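Hand-held Gripper Maintenance and Setup: Second Progress Report

Project: Favdale garment handling study
Reporting to: Te Moana programme office
Date: Tuesday, March 17, 2020

1. Status

Work package 2 (upkeep of the hand-held grippers) is on schedule. The left and right units of set 010 have been stripped, cleaned, reassembled and returned to domestic work. One item from the December report remains open, the wear on the finger seats, and is dealt with in section 4. No change to the budget is requested.

2. Condition of the units

Set 010 has logged 3088 grasp cycles since the finger pairs were last changed. Both units were opened at the Sandedar workshop. The findings were as follows.

Fingers. The yellow fingers showed light polishing on the inner faces and no cracks. One finger of the left unit had crept on its seat and closed at a slight angle to its partner. It was reseated and checked against a flat gauge. Denim is the heaviest cloth in the current task list and puts the most side load on the tips, so it is used as the first check after any refit.

Housing screws. Two screws on the left unit had lost torque. All screws on both units have been refitted with a medium-strength thread lock. The screws are now checked every 267 cycles, where the earlier schedule had no fixed interval.

Labels. The code labels were cleaned with a dry cloth. Solvent is no longer used on them after the print on an older set began to lift.

Strap. The strap anchor on the left unit was tightened. The strap itself was kept.

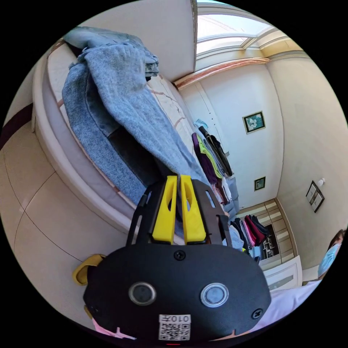 Warrick Donnelly asked whether thread lock was wise on a part that has to come off every time the fingers are changed, and suggested spring washers instead. We tried washers on one spare housing. They raised the screw heads enough to foul the finger mount at full opening, and the thread lock has been kept. The medium grade releases with an ordinary hand driver. The point about repeated removal is fair, and the threads in the housing will be inspected at each finger change.

3. Setup procedure

The setup sheet has been rewritten and cut to a single page. The order of work is now fixed:

Fit the finger pair and close the gripper by hand until the tips meet.
Check that the fingers stand parallel through the full travel.
Tighten the finger mount, then the side brackets.
Set the zero point with the gripper closed, then open fully and read back the width.
Repeat the read-back three times. If the readings differ by more than the limit on the sheet, slacken the mount and begin again.
Wipe the code label and confirm that it scans.
Record the unit number, left or right, in the log before the unit leaves the bench.

The last step was added because left and right units had twice been entered under each other's numbers, and the cycle counts had to be separated afterwards. The full procedure takes longer than the old one. Most of the extra time goes on the read-back.

Trousers and jeans are picked up at the waist for the refit check. The waistband is thick, and a finger that is out of line will usually ride up on the seam or let one layer slip. Thin shirts do not show the fault nearly as well. 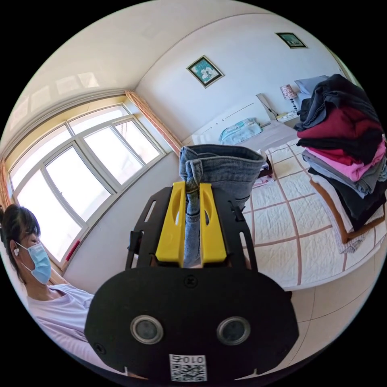
Report and photographs: Trarkach Field Maintenance Group

4. Finger seat wear

The seat wear reported in December has been measured on all spare housings as well as on set 010. It is confined to the lower edge of the seat, where the finger base bears when the gripper is closed hard. The wear is not yet deep enough to affect the zero point, but it explains the creep found on the left unit.

Two remedies are under test. The first is a thin steel shim under the finger base. The second is a reprinted finger with a longer foot, which spreads the load and needs no extra part. The shim has completed 159 cycles without movement. The longer foot has completed 71 and will continue to the same figure before the two are compared.

5. Spares and outstanding work

Stock of finger pairs is adequate for the next period. Housing screws have been reordered in the same length. Outstanding items are:

Finish the shim and long-foot trials and select one.
Carry the new screw check over to the remaining sets.
Replace the gauge block at Sandedar, which has a chipped corner.
Issue the revised setup sheet to all users and withdraw the old copies.

The results of the seat trials will be sent to the programme office as a separate note, with the measurements attached.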